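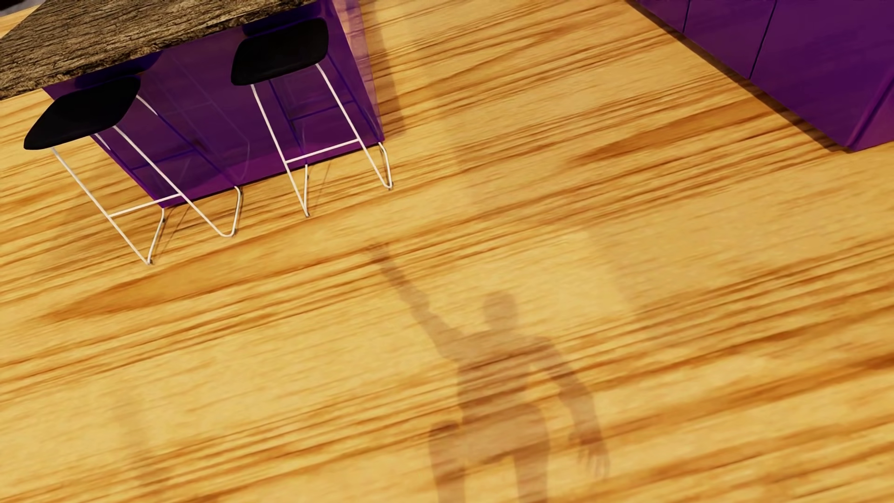

Computer rendering of a kitchen with a purple island, two bar stools and a wood-grain floor

Kitchen island

A kitchen island is a freestanding or floor-fixed counter that can be reached from all sides. It is used for preparing food, for storage, for eating, or for a mixture of these. An island differs from a peninsula, which is joined to a wall or to a run of cabinets at one end, and from a kitchen cart, which stands on wheels and can be moved.

Contents
1 History
2 Layout
3 Countertops
4 Seating
5 Utilities
6 Regional use
7 See also
8 References

History

The island grew out of the worktable. In large farmhouse and manor kitchens the cooking was done at a hearth or range against one wall, and the table in the middle of the room served for kneading, plucking, cutting and plating. Household inventories often list these tables separately from dining furniture. An inventory from the Ralus estate lists "one great board for the cook, with 4 legs and 2 drawers," valued together with the kettles.

Fitted cabinets became common in the first half of the 20th century and pushed most work surfaces back to the walls. Small city kitchens had no room for a central table, and many were planned for one person working alone. The table moved to a separate dining room or to a corner of the kitchen.

Islands returned as walls between kitchens and living rooms were taken down. In an open plan, a counter in the middle of the floor marks where the kitchen ends and lets the cook face the rest of the room. Early fitted islands were usually made from two rows of standard base cabinets set back to back under a single top. Purpose-built units followed, including the Kema series sold by the furniture maker Birnska.

Layout

The main limit on an island is floor space. Aisles have to be wide enough for a person to pass while an oven, dishwasher or drawer is open, and wider where two people work back to back. Planners usually set the size of the aisles first and give the island whatever is left.

Most islands are rectangular. L-shaped, curved and T-shaped versions are also built, the last with a dining table set at a right angle to the counter. In long rooms two parallel islands are sometimes used, one for cooking and one for serving.

An island placed directly between the sink and the stove lengthens the walk between them. For this reason one of the two is often moved onto the island itself.

Countertops

Materials include solid wood, stone, engineered stone, tile, concrete, laminate and stainless steel. The top may match the perimeter counters or contrast with them. End-grain wood is the usual choice where knives are used directly on the surface, but it needs regular oiling and can split if left wet. Marble stays cool and is liked for pastry work, though acids such as lemon juice mark it.

Large tops made from slabs often need a seam. Fabricators try to place it over a cabinet wall or in line with a sink cutout. Live-edge tops keep the natural outline of the tree along one or both long sides and are normally sealed to keep dirt out of the cracks.

Seating

Where the top extends past the cabinets, the overhang gives knee room for stools. Counter stools are made for tops at ordinary working height, and taller bar stools for raised tops. Wide overhangs need brackets or legs, particularly under stone. Some islands have two levels, with a low side for work and a high side for eating, which hides the work surface from seated guests. Single-level tops are easier to clean and give a larger unbroken area.

Utilities

A sink on an island needs supply pipes and a drain run under the floor. Venting is harder than at a wall, and a loop vent or an air admittance valve is used where local rules allow it. A cooktop calls for either a ceiling hood or a downdraft fan. Electrical outlets may be set in the cabinet ends or in units that rise out of the top. Rules on island outlets vary from place to place and have changed over time.

Regional use

In his survey of 1264 homes, Vidar Holmgren found islands mostly in detached houses with combined kitchen and living areas. Eighteen of the households owned an island on casters, which he counted as carts.

See also

Butcher block
Kitchen work triangle
Open plan
Peninsula (kitchen)

References

Butt, "From Table to Counter: The Middle of the Kitchen."
Holmgren, Vidar. "Fixed and Loose Furniture in the Home Kitchen."

This page was last edited on 22 February 2026.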